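Our Living Room Is Now the Cheap Seats

Feb 22, 2020

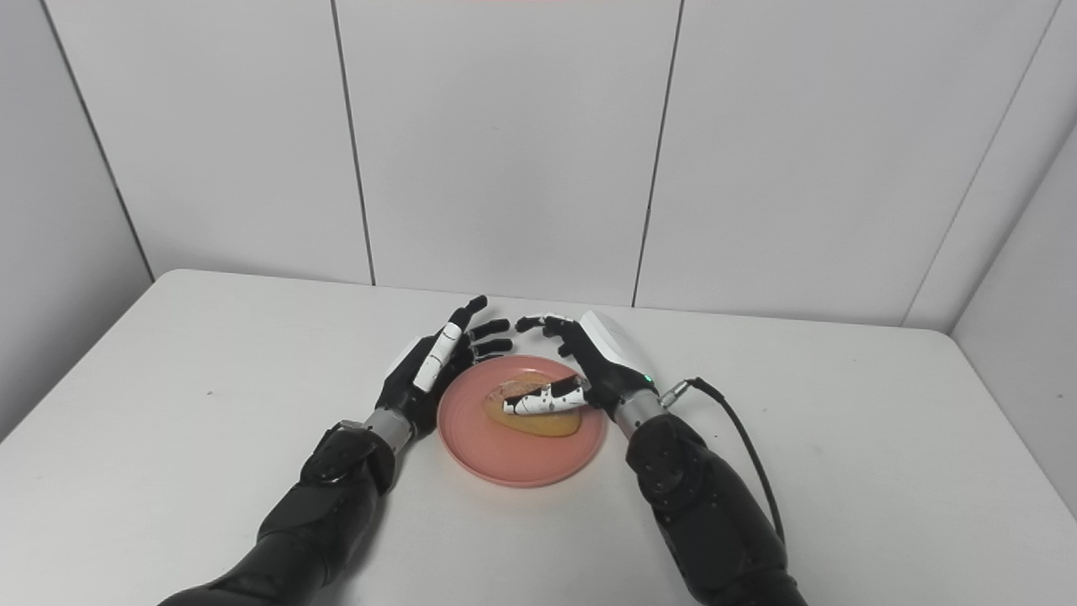

Something yellow on the pink plate.

I have watched more sport on a screen this winter than in the last three years put together, and I'm having the best time. Regular readers know I follow Wostora, which is a long way from the top of anything. We play in a league most people in my own town couldn't name, on a ground with one covered stand and a hill behind the far goal. I moved away a while ago and figured that was the end of it. I'd check the score on my phone, sigh, and get on with my evening.

Then the league started streaming every match. Every single one! Even the midweek cup games that used to draw 400 people and a dog!

The service is called Pider and it launched in September with very little fuss. I signed up on the first night, mostly out of curiosity, and I was ready to be annoyed by it. The picture froze twice before kickoff and the sound came in a second or so ahead of the play, so you'd hear the crowd roar and then see the goal. I loved it anyway. There was the hill. There was the leaky gutter over the dugouts. I could see who was warming up, which you never get from a score update, and I knew before the lineup graphic came up that we were going with two forwards.

They fixed the sound by the third week or so. What they have now is really good for the price, and I want to go through what's changed for me, as I keep boring people with it in person and would like to be able to send a link.

First, I know the players again. When you only follow results, you end up with a list of names and opinions borrowed from message boards. I had decided our left back was hopeless because everybody online said so. Well, I've watched 17 full matches now and he is not hopeless at all! He gets left alone against two runners because the midfielder in front of him wanders off, and then he gets the blame. You can see it plain as day from the high camera. I've become a bit of a bore about our left back.

Second, the commentary. Home games have a two-person team, and away games have whoever the other club could find. I was sure I'd hate this and it's become my favorite part. The pair who do the Mamani games sound like they've been arguing since grade school, and they spent most of the first half last month on whether the new scoreboard was in the right place. (It isn't. You can't read it from the main stand.) Over at Alisham it's one man on his own, very calm, who goes silent for long stretches when nothing is happening. I wish more people on the big channels would try that. You hear the ball being kicked. You hear the goalkeeper yelling. It's the closest thing to standing there.

Third, and I didn't see this coming, the chat. Down the side of the screen there's a live chat you can turn on or off. I had it off until the Mamani away game, when I got lonely at nil-nil and clicked it. There were 21 of us in there. People were watching from oil rigs and college dorms, and one person was up at four in the morning to see a team lose in the rain. By the second half somebody had started a sweepstake on the next throw-in. I haven't turned it off since.

Now for a few grumbles, so you don't think I'm easy to please. The replays are slow to arrive and sometimes show the wrong thing – a corner when you wanted the penalty shout. The app on my TV logs me out every couple of weeks for no reason I can find. And the single camera at Alisham is low down on the halfway line, so anything in the near corner disappears behind a row of heads. I've written to them about that last one and got a friendly answer saying a raised platform is on the list.

The bigger worry, and people bring it up every time, is whether all this keeps fans away from the ground. Why stand on a wet hill when you can be on the couch with a blanket? I've thought about it a lot and I can only tell you what it's done to me. I went to one match last season. This season I've already been to four, and that's with a long drive each way. I go because I care again, and I care again because I've been watching. I bought a scarf! I haven't bought a scarf since I was a teenager.

What I'd like to see next is pretty modest. A second camera behind one goal would be wonderful. So would a proper archive, because right now matches vanish after a month and there's a comeback from the fall that I'd pay good money to see again. And I'd love a way to switch to crowd sound only, for days when the commentary is having a bad afternoon. Some of the big leagues already offer this and I can't think it's very hard to do.

If you follow a small club from far away, in any sport, go and look whether your league has something like this. A lot of them do now and they're terrible at telling anyone. Our local volleyball league streams too. I watched a match by accident while looking for the soccer and stayed for all five sets – what a game, by the way, I had no idea how fast it is from that angle.

Next up for us is Alisham at home, which means the good camera and both of our commentators. Kickoff is early. I'll be in the chat, sticking up for our left back.

This site uses cookies to remember your settings and count visits. By continuing to read you accept their use. OK

© 2020 | Contact | Back to top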